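Search this site Search All listings Go

Call for participants: paid trial of the Tolum tabletop kit
Last updated 11 March 2023

Dovholm is looking for people to try out Tolum, a software kit for practicing and testing robot arm tasks in simulation. The trial runs for four weeks and is done from home on your own computer. Each participant who completes the trial is paid $600.

You do not need to work in robotics. We want a mixed group: people who already program arms for a living, people who teach, and people who have never moved a robot joint in their lives but are comfortable with a computer and a game controller.

What Tolum is

Tolum gives you a simulated arm, a table, and a library of household and hobby objects to put on it. You pick a scene or build one, then drive the arm yourself or run a script. Every attempt is saved so it can be replayed from any point. The kit is sold to small labs and training departments that want to rehearse a task before they book time on hardware. Version 4 is the one on trial, and it is the first with the new object library of 154 models.

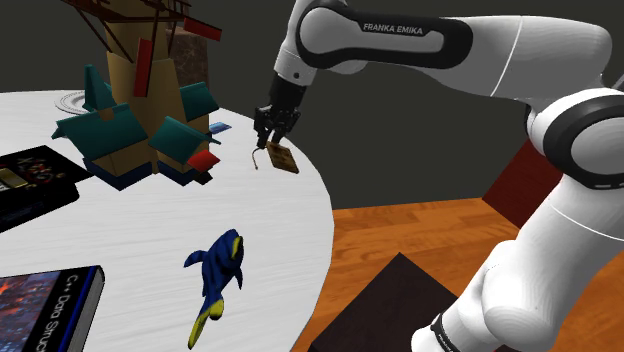 Most of the trial is spent on the standard scenes that ship with the kit. They are cluttered on purpose. You will be asked to approach one item, pick it up, and set it down somewhere else without disturbing the others, and then to write down how the controls felt while you did it. Large things and small things share the same tabletop, so a windmill with teal roofs may stand a short way from a toy fish and a C++ book, while the item you want is a small flat square right below the gripper. We are interested in whether you can judge the distance to something that low and thin, and which view you use to do it. If you change views in the middle of an attempt, say so in your notes.

What you will do

Week one is setup and the guided lessons. Expect to spend a couple of evenings on these. The lessons cover moving the arm, opening and closing the gripper, switching cameras, and saving an attempt.

Weeks two and three are the main tasks. You work through a list of short attempts at your own pace. An attempt that fails is as useful to us as one that goes well, so please don't delete any. After each group of attempts there is a short form with room for comments.

In week four you build a scene of your own from the library and write a page on how that went. There is also one video call with the product team, which we record for internal use only.

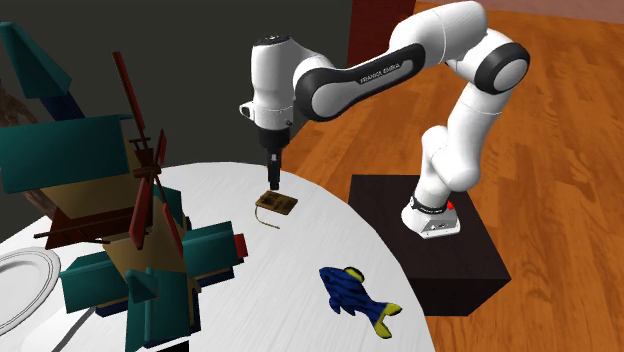 Wide view of a standard scene: gripper straight down over a small brown board, with the toy fish and the windmill model on the same round table.

About the tasks

Tasks come in three groups. The first is reaching, where the gripper only has to arrive at the right place at the right angle. The second is picking and placing. The third is called awkward objects, and it is the one we most need help with. It includes items that are thin, items with cords or loops attached, and items that lie close to the edge of the table.

Earlier testers told us that the close camera is good for lining up fingers with an edge but makes it easy to lose track of which way round an object is lying. Printed text can be upside down from that view. We have added an option to rotate the picture and would like to know if people find it without being told. For that reason the lessons do not mention it – you are reading about it now, but please try the menus before you ask us where it is.

Cords are the other weak point. Their behavior in version 4 is new work and we expect you to run into problems with it. Save the attempt, note the time, and move on to the next one.
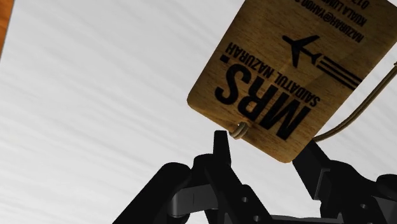

Who can apply

You must be 18 or over and able to read and write English well enough to fill in the forms. You need a Windows or Linux computer with a separate graphics card, a steady internet connection, and a game controller with two sticks. We can lend a controller if you don't have one.

You should have six hours a week free for the length of the trial. The hours can fall at any time of day. People who took part in the February pilot are welcome to apply again, but new applicants will be placed first.

Employees of Dovholm and of Mbwambo, our reseller, cannot take part.

Payment

The fee is $600, paid by bank transfer after your final form is in. If you have to stop early, you are paid for the weeks you finished. A small number of participants will be asked to stay on as lead testers, with a fee of $800 for a second trial of the same length. You can say no to this without any effect on your first payment.

Your data

We keep your saved attempts, your forms, and the recording of the call. Attempts are stored under a number. Your name is held separately at our Trondholm office and is not passed to customers. You can ask for your forms and recording to be removed at any time up to the end of the trial.

How to apply

Send a short email to Kamlesh Tiwari, trial coordinator, using the contact form on the Dovholm site. Tell us what computer you have, what you do for work or study, and whether you have used a robot arm or a simulator before. A few lines on each is enough. No résumé is needed.

Questions about the kit itself, including scripting and file formats, go to Kheri Kinyua on the product team. Please put "Tolum trial" in the subject line in both cases.

We reply to everyone who applies. If you are offered a place, you will get a download link, a license key for the length of the trial, and a consent form to sign and return before you install anything.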